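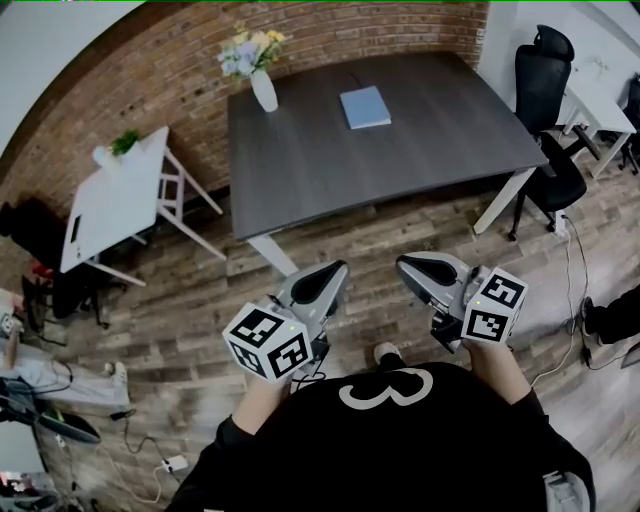 Pinzas de mano, junto a una mesa de tablero gris oscuro.

Skaltotora tendrá un nuevo parque de bomberos en el solar del antiguo depósito municipal

Skaltotora, 2 de enero de 2024 – El Ayuntamiento de Skaltotora ha adjudicado a la constructora Avirix las obras del nuevo parque de bomberos, que se levantará en el barrio de Ots. Los trabajos comenzarán en febrero con el derribo del antiguo depósito municipal.

El edificio ocupará 2000 metros cuadrados y tendrá tres cocheras, vestuarios, sala de control y un patio de maniobras. El parque actual, en el centro, seguirá en servicio hasta el traslado.

Durante el derribo quedará cortado al tráfico un tramo de 100 metros de la calle del depósito – los vecinos con garaje mantendrán el acceso. Los planos pueden consultarse en el Área de Urbanismo, en horario de oficina.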